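Rizzi
A word list of household and workshop terms, with the spellings people use when they are looking for something in a hurry

Version 6, last changed 2021-10-07
Maintained by Asanka Mollah and Debashish Uddin

What you get

Rizzi is a plain text list of everyday English nouns and the ways people misspell, shorten or mangle them when searching a catalogue. It grew out of Flemix, a stock system for small hardware shops whose search box believed that a customer who typed "screwdirver" deserved to leave with nothing. Flemix has since been retired. The complaints about its search box were kept, and they form the backbone of this list.

Each line holds one term, a tab, and its variants separated by semicolons. The file is UTF-8 with Unix line endings. If you open it in a spreadsheet, the spreadsheet will turn some part sizes into dates, and you will write to us, and we will point you to this paragraph.

Files

rizzi.txt – the list itself
rizzi-short.txt – the same list without regional variants
groups.txt – which term belongs to which group
rejected.txt – terms we argued about and threw out, with reasons
check.py – looks for doubled entries and stray tabs

There are 38 groups. Ten would have been tidier, and for one happy week in March there were ten, until Tanvir Navaratnam asked where he should put sealing wax.

How a term gets in

A term goes in when it has turned up in at least two separate search logs and one of us can say what it means without looking it up. Variants need one log only. We do not invent misspellings. Habibur Munasinghe tried generating some from neighbouring keys on the keyboard and produced a great many that no human hand has ever typed, including one for "hammer" that is a perfectly good surname.

Plurals are left out unless people use only the plural. "Pliers" is in. "Plier" is in as a variant of "pliers", over the objections of Jahangir Sikder, whose minute of dissent is in rejected.txt where he can visit it.

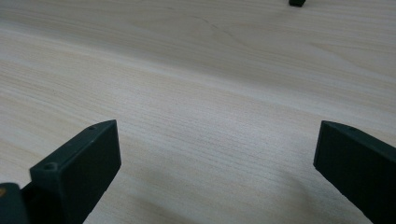

Words for surfaces and finishes gave us more trouble than the rest of the list put together. Customers use "grain", "figure", "pattern" and "the lines" as if they were one thing, while people who sell timber get quite stiff about it. We have kept "grain" for the general run of the fibres and "figure" for anything that wanders off from it, such as the faint arch bending across otherwise straight streaks in pale wood. Colour words are worse. One shop's "cream" is another's "beige" and a third's "natural", and all three cover the sort of wood shown, so they are listed as variants of one another and we have stopped opening the emails. "Blonde" and "blond" are both in. Please don't.

Known problems

"Bit" appears in six groups. All of them are correct.

Words borrowed from trades we know nothing about, mainly upholstery, are thin and probably wrong. If you upholster, write to us.

The regional variants lean heavily towards places where the two of us have lived. "Spigot" is marked as foreign, which has been pointed out to be a matter of where you are standing.

In rizzi-short.txt, 58 entries have no variants at all. This is harmless, though check.py will grumble about each one separately and at length. Run it with the quiet option if you have other plans for the evening.

Using it with Sodora or Rornent

Sodora reads rizzi.txt as it is. Put the file in the dictionaries folder and restart. Rornent wants commas in place of semicolons and fails silently if it doesn't get them, so convert the file first and then search for "spaner". If you get spanners, it worked. If you get the entire catalogue, it didn't.

Licence

Do what you like with it, including selling it, provided you keep the credits line at the top of the file. If you change the list, give it another name. There was a period when three different files called Rizzi were going about, and only one of them knew what a grommet was.

Contributing

Send additions as a text file, one term per line, and say where you found them. Corrections to the spelling of the misspellings are welcome – please check first that the mistake is a mistake. Additions go to Asanka, complaints about existing groups to Debashish, who reads them in the order received and is currently on the ones about putty.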